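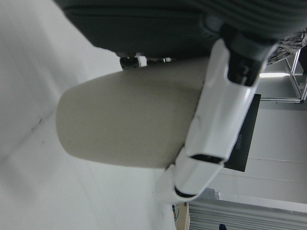

Ticket 546
Location: Brendon building, room 187
Category: Furniture and fixtures
Priority: 4 (low)
Status: Closed, one follow-up open

Reported issue
Office chair pulls to one side when rolled and catches on the floor seam near the workbench. User also reports faint dark smudges on the beige rounded piece and asks if they are coming from the chair fabric. Requests a replacement chair if the caster can't be fixed.

Initial response, 9:10 a.m.
Asked user to confirm that the chair is a Clarari with the dark gray seat and to check the underside for loose parts. Asked user to leave the beige piece uncleaned until the marks had been looked at. The black HUAWEI panel should stay where it is.

User reply, 9:40 a.m.
Confirmed Clarari, dark gray seat. Nothing loose by hand. The pull is worse with someone seated. Marks have been there since before the chair was moved into the room, but the user had not paid attention to them until now.

On-site check, 1:15 p.m.
Rolled the chair unloaded on the open floor. Slight pull to the left. Repeated with load, pull increased. Turned the chair over and found hair and thread wound around the axle on 2 of the casters. Stems seated correctly. Base not cracked. Gas lift holds height and shows no drift after ten minutes.

Pulled both affected casters, cut the thread out with a hook blade, wiped the axles and pressed the casters back in. No lubricant applied – the Lenano maintenance sheet calls for dry axles on this model, and oil picks up lint. 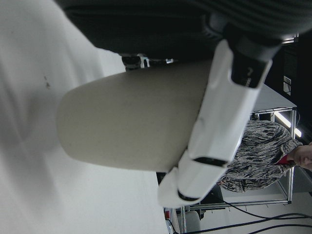

Retest with load: chair tracks straight. It still bumps at the floor seam. The seam stands proud of the floor and any chair in the room will hit it, so a replacement chair would make no difference there. Opened a follow-up with flooring and asked them to plane the strip or fit a low-profile cover.

Smudges
Rubbed a clean white cloth on the chair fabric, dry and then damp. No color on the cloth in either case. Transfer from the fabric is unlikely. Tried the small dark smudge on the tabletop with a damp cloth and mild dish soap and it lifted partly. Same method is fine for the beige piece – test a small area first, no solvent, no abrasive pad. The surface is matte and a scouring pad will leave a shiny patch.

Aluminum rails
User asked during the visit if the metal frame needed tightening. Checked the corner joints by hand, no movement. No action.

Parts used
None.

Resolution
Casters cleaned, chair returned to use. Replacement request declined. User to report again if the pull comes back within the month; next step would be a new caster set from stores at the Mathew site.

Follow-up open: floor seam, room 187, assigned to flooring.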